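Ticket: Left finger lags behind the hand controller during dustpan demos
Project: Witudine
Queue: Teleop and demo recording
Status: Resolved, keeping an eye on it

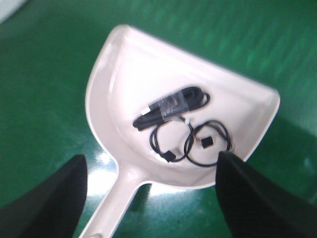
Hello all, and thank you in advance for reading this one, because I know I tend to go on. We're recording demos by remote control for the dustpan task: take the pan by the handle, lift it, carry it over to the bin, tip it, put it back. The load is cables at the moment. We've got 88 good episodes so far, and until Sunday I would have told you the whole thing was going beautifully.

What happens now is that when I squeeze the hand controller, the right finger comes in as it should and the left one follows a moment later. On a box or a cup you'd hardly notice. On a narrow handle it's a real nuisance, as the right finger gets there first and pushes the pan sideways before the left one arrives. The pan turns on the green surface, the cables slide toward the front, and by the time I have a grip I'm holding it crooked. I can correct for it by hand, and I'm getting rather good at it, but then the correction goes into the recording and the policy will happily learn my wiggle along with everything else!

Things I tried before writing:

Restarted the teleop program. No change.
Restarted the arm controller and homed the gripper. Better for one episode, then the same again.
Swapped to the spare hand controller, the one with the Lirnlow sticker on it. No change, so I don't think it's my trigger.
Opened and closed the gripper from the command line with nothing in it. Both fingers move together, as far as I can tell by eye.

That last one is what puzzles me. Any thoughts are welcome, and I'm at the bench most of the afternoon if you want me to run something.

Reply from support

Thanks for all the detail, it saves us a lot of back and forth. Since the command line close looks fine, I'd like to rule out the mapping between the trigger and the fingers before anybody picks up a screwdriver. Could you send the log from one bad episode, and tell us which profile is loaded? It's in the top line of the log, just after the start time.

Reply from requester

Log attached. The top line says the profile is Ostermann, which gave me a bit of a start. I thought we were on Jirka, and the first batch of episodes was certainly made with Jirka – I went back and checked. I don't remember changing it, but I did install the update on Sunday morning before I began, and I clicked through it faster than I should have with my coffee in the other hand.

Reply from support

I think you've found it. Ostermann is the profile for the older gripper, and it carries a separate delay for each finger. Left is set to 190 ms, right to 2 ms. The command line tool skips the profile altogether, so your test looked clean. The update went back to the default profile and should have asked you first. I've opened a separate ticket for that.

Please do the following:

1. Stop recording and close the teleop program.
2. Load Jirka from the profile menu and save it as the default.
3. Home the gripper with nothing between the fingers.
4. Take the pan by the handle a few times without recording, slow squeeze and fast squeeze.
5. Start a new session. Please don't add to the old one, as the profile name is only written once per session.

Reply from requester

All done, and what a relief. Slow squeeze, fast squeeze, half a squeeze and change my mind – the fingers now close together and the pan stays where it is. I've been at it for an hour and recorded a fresh set, and my shoulders are a good deal lower than they were this morning.

One more question, if I may. What should I do with the episodes from after the update? Some of them look perfectly nice in playback, and it hurts to throw away that much careful driving. Episode 296 in the log numbering is the first one under the wrong profile.

Reply from support

Please move everything from 296 up to the end of that session into the hold folder and leave it out of training. The gripper commands in those files don't line up with what the left finger did, even where the pick went well. They can stay on the disk, and we may be able to shift the left finger signal later and save some of them. I can't promise it.

Reply from requester

Moved, with a note in the folder saying why. I've also put a line on our start sheet to read out the profile name before the first episode of the day. Happy for you to close this once the update ticket is through, and thank you for being so patient with me.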